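2020-05-21 Gripper trial, second day with the hand-held unit

Blue pads on both fingers, trigger on the left. Box handling over the tile floor, wastebasket and sofa left where they are.
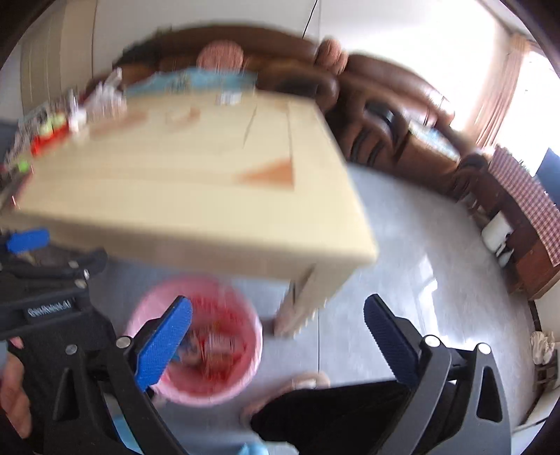
Trigger and grip

Did 67 pickups before lunch. Trigger travel is fine for me, a bit long for Mitali. Pads hold plain cardboard well and slip on packing tape, so go for the bare faces. Worst results came from tilting a box too fast. Slow down at the top of the lift.

Screws

Checked the finger screws after 16 pickups and again at the end. No movement. Leave them alone unless a finger starts to wobble.

Quote

Grenora wants 400 a month for the rental, spare pads included. Pernia sells outright but has no loaner. Mitali Amarasinghe is asking both what happens if a trigger breaks.

To do

Repeat the taped-box pickups with clean pads. Compare against the February notes on the Ueda unit. Charge 2 batteries tonight.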